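The Grab Bag Comes Back

Candy by the sack, a paper bag, no tissue. How the cheapest present in the room got to be the one people fight over

January, a little after four in the afternoon, and the candy counter at Morov has a line out past the bread. Mostly adults. Mostly carrying paper bags they brought from home, folded flat under one arm.

Morov is a grocery on the low end of Rirkholm, the kind with one good scale and one bad one. It sells fruit chews, toffees, wafer bars, hard candy in twists, jelly things in sugar. Whole bags too, sealed, stacked on wire shelves up to where you need the step stool. The store says it carried 700 kinds of candy over the holidays. Hard to check. Felt true.

What people are buying it for is the grab bag. Not the office kind where you draw a name and panic. The older kind - a paper bag with a flat bottom, filled to the brim with sweets, handed over at the door. One per kid. Or one per household. Or, more and more, one per grown adult who says they don't want anything and then eats half of it in the car.

I grew up with these. Ours were brown lunch sacks with a sticker. There was always a tangerine at the bottom and it was always a little crushed. I'd forgotten about them completely until this winter, when I got three in two weeks, and none of them from relatives.

So I went looking.

The bag first

Everybody starts with the candy and that's the mistake. Start with the bag.

Mistadholm, the paper goods shop two doors up the hill, sold 3295 gift bags between the start of November and New Year's. That's their count, off the register. The tall skinny wine ones hardly moved. What went was the squat ones with an open top and no handles. Checks, stripes, plain cream. The shop reordered twice and ran out of blue anyway.

No handles is right, I think. Handles make you want to carry it by the handles, and two pounds of hard candy will pull them straight out. A bag like this you hold from underneath, like a cat.

Flat bottom matters more than pretty. Open it all the way, run a thumb along the inside creases, press the base down on the table so it stands on its own. If it leans when it's empty it will fall over when it's full. A square of cardboard in the bottom fixes most bags. Cereal box is fine.

Size: bigger than you think. A sealed bag of candy is mostly air and corners and it takes up room. You can squash it but then it looks squashed.

Filling it

There are two schools. One opens everything, dumps it all in a mixing bowl and scoops. You get a nice even mix and a bag that rattles. It's good for a crowd of kids, since everyone gets the same and there's no shouting.

The other school keeps the packages whole. That's the one I've come around to. Whole bags look like more. They stay fresh past the weekend. And there's something about a gift with its own bright wrappers sticking out the top, pink and gold and purple, all of it yelling at once.
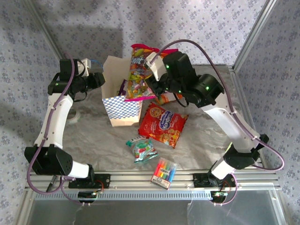 Fruit candy at the rim, a dark purple package already in. The red and teal-green bags are still on the table.

Order is the whole trick. Tall stuff goes in first and stands against a side, so it has something to lean on. Then the big soft bags. They bend, they fill the middle, they hold the tall stuff up. Then anything tube shaped, down the gap that's left over. There is always a gap. Small crinkly bags last, on top, where the shine does some good.

Don't force it. If the paper creaks, stop. Take one thing out and turn it the other way up - works more often than it should.

Chocolate is its own problem. It wants to go at the bottom because its heavy, and then everything else sits on it. I put bars upright along the back wall of the bag like books. A boxed assortment I leave out altogether and hand over separately. Feels more generous anyway.

And one odd thing. Every good grab bag has one odd thing. A tin of fish. A lemon. The bag I got from the people downstairs had a single very nice pencil in it and I've used it for this whole story.

What it costs

Less than you'd guess, more than it used to. At Morov a decent full bag runs to some 3 mid-size packages plus change-drawer stuff, the loose caramels and so on. You can do it for the price of a lunch. You can also go wild, and people do. Imported candy is most of the fun here, half the shelf is in alphabets I can't read, and picking by the picture on the front is a perfectly good method. Cartoon animals have not let me down yet. A drawing of a nut means nuts, except the time it didnt.

Check for nuts if there's any doubt. Ask, or put the package in whole so the label goes with it. Another point for the whole-package people.

The big night

The reason Rirkholm goes so hard on all this is Shokri, the midwinter open house at the old rope hall. Long tables, bad coffee, coats in a heap. Everyone brings a filled bag, sets it down by the door and leaves with a different one. No names on them. This year's total was 1111, which somebody chalked on the wall, and which got a cheer.

I got there late, around the time the kids were starting to go sticky. Bags all down the wall, tops open, wrappers poking out. You're not supposed to look inside before choosing. People look. A man ahead of me lifted four or five, one after the other, weighing them, face completely blank, then took the first one again.

Mine was striped. Two bags of toffee, one of sour drops, a packet of sesame things, loose mints, and at the bottom a tangerine, slightly crushed.

If you're making one

Buy the bags now, while Mistadholm has them marked down. They store flat. Candy you can leave till the week you need it.

Fill on a hard table, near a wall, with everything out of the shopping bag first so you can see what you've got. Stop about an inch under the rim if you want to fold the top over. Don't fold it over, though. Leave it open. Carry with both hands.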